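Evaluation Office Diary: Gripper and Controller Comparison, Simulated House
December

Morning entry, opened 8.15

The office resumed the comparison of the two grippers under the Cadow programme. The candidates remain the Tulitz parallel gripper, with its standard fingers, and the Akinola gripper, which has the shorter stroke and the softer closing profile. Both are run under the Zestance controller in its current release. The older controller has been kept installed on the second workstation so that any odd result can be repeated on it before the day is closed.

It was agreed at the start of the week that the comparison would be made wholly in simulation until the new year. The house model is the one approved in the autumn. Its sliding door, its window and its mixed wall finishes have been left as they were, and no member of staff is to alter them without an entry in this diary. Two alterations were made last month without such an entry, and the results from those days have been set aside.

The first task was the approach to the sliding door. The two-armed body is brought up to the door and one gripper is directed towards its base, with the second arm held on the right. The body camera looks across the white shell of the robot, and a good part of its lower view is therefore given over to the robot itself. The office has noted this before. For the present comparison it is accepted, as both candidates are judged from the same position. 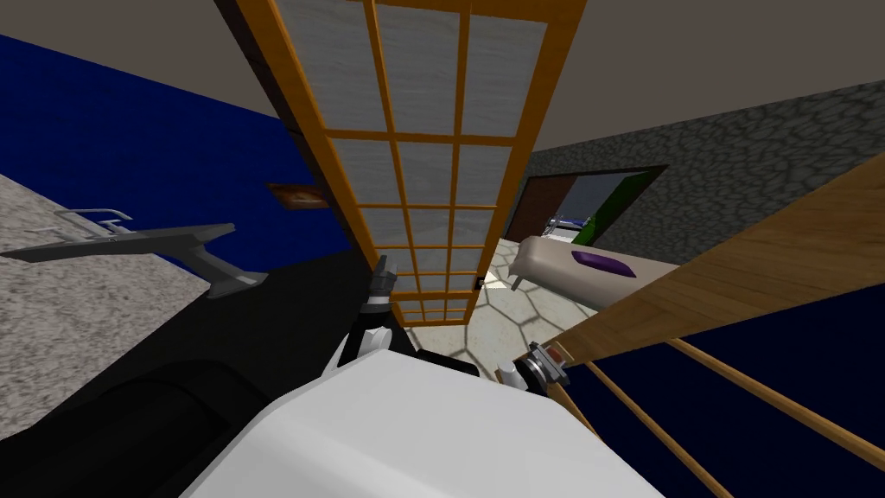 Results before noon

The Tulitz fingers were run 80 times on the approach. The stopping position of the fingertip was within the permitted distance on all but 6 runs. Those 6 were examined one by one. In four of them the controller had ended the movement early and reported it as complete, a fault already known to the office and listed against the present release. In the other two the path had been planned too close to the plank on the right and the second arm had been moved to make room, which it should not have been.

The Akinola gripper was then fitted in the model and the same set begun. It was halted after the first few runs. The mass entered for the gripper was that of the earlier version, and the wrist was settling lower than it ought. The correct value was found in the supplier's sheet and entered, and the set was started again from the first run. The runs made with the wrong mass have been kept in a separate folder and marked as not for use.

A word on procedure. The instruction sheet asks the operator to confirm the mass, the finger length and the opening limit before a set is begun. The sheet was signed this morning with the mass box filled in, but the figure had been copied from the previous sheet. Operators are asked to read the figure from the model each time. The sheet will be changed so that the previous figure no longer appears beside the blank.

The Akinola set was completed shortly before the midday break. Its stopping positions were a little more even than those of the Tulitz, but each run took longer. The difference in time comes almost wholly from the last part of the movement, where the Akinola profile slows well before the target. Whether this can be shortened without loss will be a matter for the supplier.

Afternoon entry

The afternoon was given to the wrist camera, which had been the weakest part of the autumn report. Two questions were put. The first was whether the fingers, when open, leave enough of the view clear for the controller to find its target. The second was whether the controller can keep its bearings when it is shown a surface with a strong repeating pattern, such as tile or window panes.

On the first question the office is content. With the fingers held wide the space between them is clear, and the pale finger faces stand out well against the brown tile. The base of the gripper takes up a strip at the bottom of the view, and the controller has been told to ignore that strip.
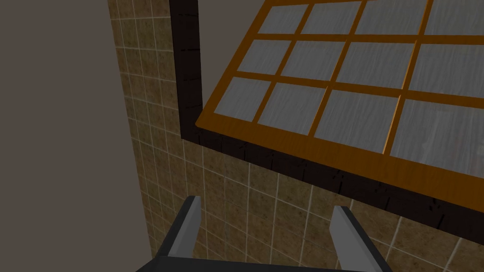
On the second question the position is less settled. The controller follows the grout lines well when the wall is met squarely. At a steep angle it was seen to confuse one row of tiles with the next, and its estimate of the wrist position jumped by the width of a tile. Over 393 camera views taken on slow passes, the jump was recorded in 141. That is too many. The same passes were repeated on the older controller, which gave no jumps but lost the wall altogether on several occasions and had to be restarted by hand.

It was suggested that the dark trim beside the window might serve as a fixed reference, its edge being easy to tell from both the tile and the orange window frame. A short trial was made before tea. The estimate was steadier while the trim remained in view, and went astray again once the wrist had turned away from it. The office would not wish to rely on a feature that may be missing from another room. The trial is recorded here for completeness and will not be carried into the report unless it can be repeated on the stone wall.

The plain wall to the left of the tiles was also considered. It offers the controller very little to hold on to, and views with a large share of it were given a low confidence score, as they should be. No change is proposed.

Matters carried forward

The early stopping fault is to be reported again to Zestance, with the four logs attached. The reply to the last report asked for the full settings file, and this will be sent with the logs.

The lighting in the house model is rather dim on the window side. It is to be left as it is until both grippers have been through the wrist camera passes, so that the sets may be fairly compared. Only the Tulitz has been through them so far.

The planned path past the plank is to be given a wider margin. The second arm is to be locked in position for the approach task, and the first 80 runs repeated for both candidates with the lock in place.

Workstations shut down at 5.40. The Akinola wrist camera passes are set down for the next session, beginning with the square approach to the tile.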